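Recording Household Tasks for a Learning System: Practical Tips for the Operator
May
By the Household Methods Desk, Wesard
6 minute read

The following advice is addressed to persons who record household tasks by remote control in a simulated home, so that a learning system may later be trained on the results. It was prepared for operators working on the Gatthorpe set of rooms, but most of it applies equally well to the Marchetti rooms and to any other small interior. Operators are assumed to have completed the introductory session and to know how to start, stop and save a recording.

Before the first recording

Read the task card in full. A card that says "put the pen in the basket" asks for one object and one destination, and nothing else on the table should be moved unless it blocks the way. If the card is unclear, send it back to the desk before recording. An operator who guesses will usually guess the same way all afternoon, and every example in the batch will then carry the same mistake.

Check that the room has loaded properly. Doors should sit in their frames or stand open at the angle given on the card. Furniture should rest on the floor. Small objects should be still. Occasionally an item will sink slightly into a surface or drift across it during the first seconds after loading; wait for it to settle, and reload the room if it does not.

Learn the way through the room before attempting the task. Drive the route once without recording, at working speed, with particular attention to doorways and narrow passages.

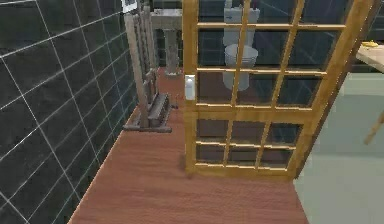 Glass doors deserve patience. Objects behind a pane can be seen but not reached, and new operators often steer toward what they see. Take the longer way around and keep to it in every example in the batch. A door that stands partly open should be treated as a fixed obstacle unless the card names it. Where the card does call for the door to be moved, approach the handle squarely, open the door far enough to clear the base, and pause for one second before passing through. The pause makes it much simpler for the reviewer to mark where one step ends and the next begins.

Bathrooms are among the harder rooms to record. Leave more clearance than seems necessary near towel racks and pedestal basins. Light contact with a rack will not always trigger a warning, but it will be plain to the reviewer and the example will be returned.

Tidying a table

Table tasks make up the larger part of the current work. The target for each card is 100 accepted examples, and operators should expect to record somewhat more than that. In the last Gatthorpe batch, 117 recordings were made to reach the target. Of those returned, 11 were refused for a single reason: the object had been released above the basket and allowed to drop.

Lower the object until it is just clear of the basket floor and then let go. Raise the hand straight up before moving sideways. Catching a rim on the way out is a common fault, and a basket that has been dragged even slightly will be in the wrong place for the next object.

Begin with the items nearest the basket. Reaching over a cup to fetch a pen from the far side invites a spill of the whole arrangement. If the card sets a different order, the card prevails.
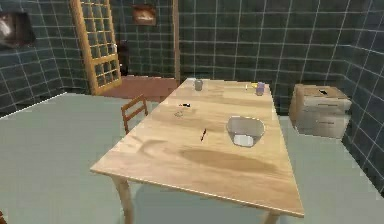 Table layout before tidying, with the wire basket empty and a pen lying to its left.

Pens and other slim items should be taken across the middle, with the fingers closing at right angles to the length of the pen. Turn the wrist before descending. Correcting the angle while already in contact tends to roll the pen away, and the system will learn the rolling along with everything else.

Clear or pale items are easily lost against light wood. Change the viewing angle before reaching, and confirm the position from a second view. Do not feel for the item by sweeping the hand across the table.

Cups and short containers should be gripped on the sides at about half their height and kept upright throughout, including when they are empty. An operator who tips an empty cup because it does no harm is teaching a habit that will do harm with a full one.

Chairs are to be left where the card places them. If a chair prevents a reasonable approach from one side of the table, work from another side and say so in the notes.

Varying the examples

One hundred identical recordings are of limited use. Between examples, use the shuffle control to change the starting positions of the small objects, and alter the starting point of the base as well. Variation should come from the room and the starting conditions. The manner of working should remain steady: same care, same pace, same order of steps.

It is acceptable to keep an example in which the first grasp failed, provided the recovery was calm and the task was finished. Label it "recovered". Such examples are valued by the Baneck training group, which has asked for more of them. An example containing three or more failed grasps should be discarded.

Hesitation is a frequent fault and a difficult one to notice in one's own work. If the hand hovers for several seconds while the operator considers what to do, the recording will show a long stretch of nothing. Decide first, then start.

Notes and labels

Complete the label immediately after saving. State the room, the card number, the object moved and whether the task was finished. Use the object names printed on the card, even where another word would be more natural. "Container" and "pot" will be filed as two different things.

Keep remarks brief and factual. "Second grasp on cup, finished" is sufficient.

Rest and hand care

Operators should stop for ten minutes in each hour. Tired hands produce short, jerky movements which pass unnoticed at the controls and are very noticeable in review. Adjust the seat so that the forearms are supported, and wipe down the controls at the end of each session with a dry cloth.

Batches are collected each Tuesday at noon. Recordings saved after that time are held for the following collection and need not be sent separately. Returned examples appear in the operator's own folder with the reviewer's note attached, and should be recorded again from a fresh load of the room.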